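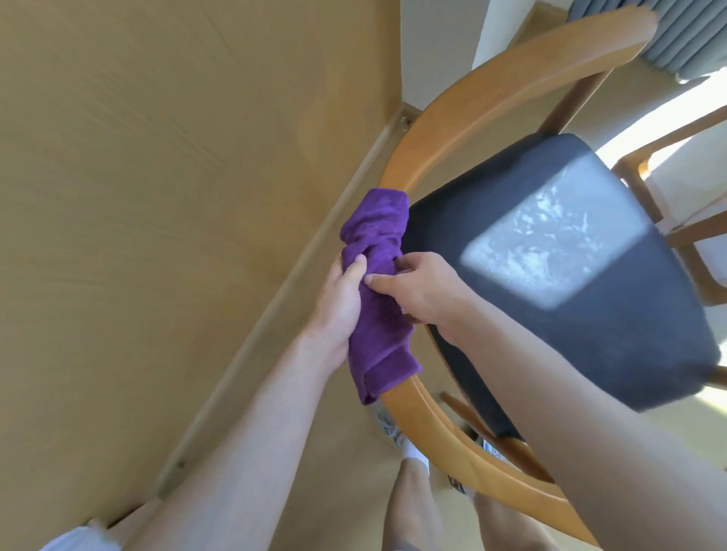

アムラ・クメンディさんからは、先月号の試香紙の記事について、紙の上では好きだったのに肌につけると別の香りになってしまい、結局どちらを信じればよいのか分からない、というお便りをいただきました。同じ悩みを書いてくださった方がほかにもいましたので、今月の香りの欄は、このお返事から始めたいと思います。

私の答えは、肌のほうを信じてください、です。紙は体温を持たないので、香りの変化がとてもゆっくりになります。最初の柑橘の部分が長く残り、後から来る木や樹脂の部分はなかなか見えてきません。お店で十種類を紙で試すことは悪くありませんが、それは候補を減らすための作業だと私は考えています。最後に残った二つを左右の手首に一つずつつけて、そのままお店を出てください。夕方まで待って、まだ好きだと思うほうを選びます。

さて、今月ご紹介するのは、ネルティアの新しいオードパルファム「リンジー」です。調香師はセレステ・コルデイロさん。以前の「プレメル」を覚えている方もいらっしゃるでしょう。あれは白い花の、少し冷たい印象の香りでした。「リンジー」はもっと乾いていて、静かです。つけてすぐにベルガモットと、ほんの少しの黒胡椒。十分ほどで胡椒は消え、アイリスの粉のような感じが出てきます。そのあとはシダーとベンゾインが、肌の近くに長く残ります。

私は雨の日と晴れの日に試しました。雨の日のほうがアイリスが丸く、甘く感じられました。晴れの日には木の部分が先に立ちます。どちらも上品ですが、私の好みを申しますと、雨の日です。遠くまで広がる香りではありませんから、食事の席や仕事の場でも使いやすいと思います。 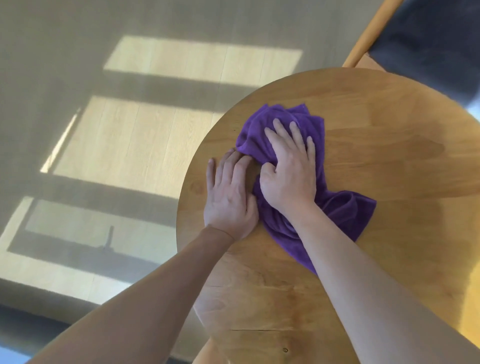 シダーの香りについて、もう少し書かせてください。香水のシダーは、鉛筆の削りかすに似た乾いたものと、家具に近い丸いものと、大きく二つに分かれます。「リンジー」は後のほうです。木目のはっきりした蜂蜜色の丸いテーブルを、紫の布で押さえるように拭いているとき、顔を近づけたら漂ってきそうな、あの落ち着いた木の感じだと申し上げれば、伝わるでしょうか。磨いた木の柔らかいつやを香りにしたら、このようになるのかもしれません。前のほうの、鋭いシダーが苦手だった方にも、一度試していただきたいです。

瓶は五十ミリリットルの一種類だけで、価格は132ユーロです。小さいサイズは十二月に出る予定だと聞いています。試供品は、香りの専門店ドゥソシコの店頭でお願いすると、二本までいただけます。郵送はしていないそうですので、ご注意ください。

保管についての質問も一通ありました。香水は浴室に置かないでください。温度と湿気が毎日変わりますから、香りが早く傷みます。箱に入れたまま、寝室の引き出しなどにしまうのがよいです。私は一度、夏の窓辺に気に入りの瓶を置いて、色も香りも変えてしまいました。今でも残念に思っています。

次号では、衣類に香りをつけるときの注意について書きます。絹やウールで失敗した経験のある方は、ぜひお便りをお寄せください。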